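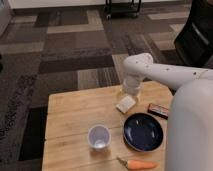

A table in the Plomar common room, with a plate, a cup and a carrot.

Shared Tables and Tableware: Frequently Asked Questions

The following answers apply to all tenants and visitors using the common rooms at Clestau House and Plomar House. They replace the notes previously displayed beside the sinks. Last revised 16 April 2020.

Who may use the common room tables?
Any person holding a current building pass may use them, together with up to 2 guests. Tables cannot be reserved for individual meals. Groups wishing to use a whole room should apply to the Facilities Office in writing.

What is provided?
Each room is supplied with dark blue plates and bowls, white cups, coasters and a small stock of cutlery. The tableware is supplied under our agreement with Fulura and remains the property of the house. At the last stock check the two houses held 994 pieces between them. Serving dishes are kept separately and may be borrowed on request.

May I take a plate or bowl back to my office?
Tableware should stay in the common room. Tenants who regularly eat at their desks are asked to bring their own. Items found elsewhere in the building will be collected and returned to the cupboards without notice.

How should the wooden table tops be looked after?
Please put a coaster under any cup or glass, whether the drink is hot or cold. Spills should be wiped up at once with a damp cloth and the surface then dried. Scouring pads, bleach and spray polish must not be used. The tops are oiled every April, and the room concerned is closed for one working day while this is done.

I have found a mark or a scratch. Should I try to remove it?
No. Please report it to the Facilities Office, giving the name of the room and the position of the table. Light marks are normally dealt with at the next oiling - deeper damage is referred to Biswas, our joinery contractor.

May food be left on the tables?
Fruit, vegetables and wrapped snacks may be left out during the day for others to share.
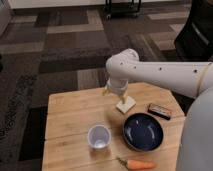 Anything still on a table at the end of the day will be cleared by the evening cleaning staff. Unopened packets are placed in the sharing basket by the door. Fresh food is thrown away, and we regret that it cannot be kept for collection.

Can I prepare food at the table?
Cold food may be prepared, provided that a chopping board is used. Boards are stored upright beside the sink. Cutting directly on the wood is not permitted, and hot pans must be kept in the kitchen area.

What happens if I break something?
Breakages should be entered in the book kept in the cutlery drawer. There is no charge for a single item. Where a group breaks several pieces at one event, the cost of replacement may be added to its room fee of £35.

Who cleans the carpet?
Carpet tiles are vacuumed each evening. A stained tile can usually be lifted and changed, so please report spills promptly and do not apply any cleaning product yourself.

Whom should I contact?
Questions not answered on this page should be addressed to Menaka Karunaratne, Facilities Office, Clestau House, ground floor.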